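The Zetau

Melur Kwok had inherited the Zetau along with the flat, the boiler and a drawer of keys that opened nothing. It was a workstation, which her uncle had always said in full, the way other men say "the yacht". It lived under the desk in the back bedroom and hummed a note slightly flat of B.

On Monday it stopped humming.

She rang Shukla, the shop on the corner that mended phones and sold umbrellas.

"How old?" said the man at Shukla.

"It has a sticker on it congratulating me on my new millennium."

"Ah," he said, and quoted her 200 pounds to look at it. Looking was extra if he had to use the torch.

So she cleared the desk. This took most of the evening, her uncle having believed that a flat surface was a kind of filing. There were six years of the Mernus parish newsletter, a stapler with no spring, and an envelope marked IMPORTANT which held a smaller envelope. She put the Zetau on its side on a bath towel and took the panel off.

She had expected something cleaner. What she got was the inside of a hoover bag with a small city buried in it. She went at it with a pastry brush. Out came dust, more dust, a paper clip, and a dead moth of real distinction, which she put on the windowsill.

Her uncle had left notes, of course. They were in a ring binder under S for Skomeo, Skomeo being what he had called the machine when he was pleased with it. Page one said: "Do not force her." Page two said: "If she will not start, take out the processor and put it back. This has worked twice." There was no page three, only a receipt for tea.

The big fan came off, then the lump of metal underneath, with a noise like a boot leaving mud. The processor sat there under its whitish smear of paste, looking like something you might find stuck to a shoe. She worked the little lever. She said "sorry" to it, out loud, and lifted it clear.

It weighed nothing. All those tax returns, and it weighed about the same as a custard cream. 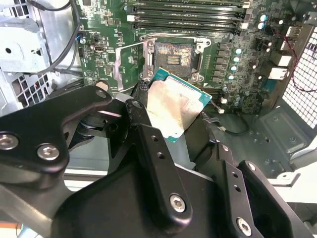

Putting it back was another matter. There was a right way round and there were three wrong ones, and her uncle's diagram showed a square with an arrow pointing at it and the word "obviously". She leaned in. She held her breath. She thought of every person who had ever told her she was heavy-handed, beginning with her mother and ending with a piano teacher.

Then it dropped in, with no push at all, as if it had only been waiting for her to stop fussing. The lever went down. She did the paste, too much of it, and the lump, and the fan, and had two screws over, which she put next to the moth.

At a quarter to midnight she pressed the button.

The Zetau coughed. It thought about things. Then it began to hum, a clear and perfect B, and up on the screen, in green letters, came the only question it had for her after all that.

It wanted to know if she would like to register her printer.

She hadn't got a printer. She pressed Yes anyway, and went to put the kettle on.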